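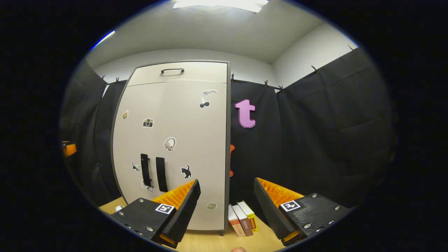
May, morning

Adhesive trial, batch Ulla. Starting the peel tests again with the new paper stock, as the May delivery is heavier than the old one and the earlier numbers don't carry over. Control glue is still Gillis, test glue is the Tidbridge water-based one. Rubbed every sample down with the felt block, 20 strokes being too many last time, so cut to 7. Painted fronts are what most people stick these on, and the light beige cabinet doors with the cherries, the camera and the headphones or earbud case are the sort of surface I want to match. Smooth steel plate gives a flattering result and I don't trust it for this.

Cut 120 strips from the roll, all along the grain. Threw out the ones with a nicked edge. Half went on painted board, half on bare steel for comparison.

Peel at 90 degrees, slow setting:
Gillis on paint – clean, no residue, corners flat.
Gillis on steel – clean.
Tidbridge on paint – holds harder, leaves a faint ring at the edge that comes off with a damp cloth.
Tidbridge on steel – clean, one strip tore at the grip end. My fault, clamp was crooked.

Small round shapes lift less than anything with a thin stem or a point. Want to ask Montoya if they can put a wider margin around narrow parts of the die line. Their last quote was for 2000 sheets, die number 352, and a new die would mean a new quote.

Left one painted board on the windowsill and one in the drawer. Check both for yellowing before ordering more glue. Felt block needs replacing, the left edge is worn down.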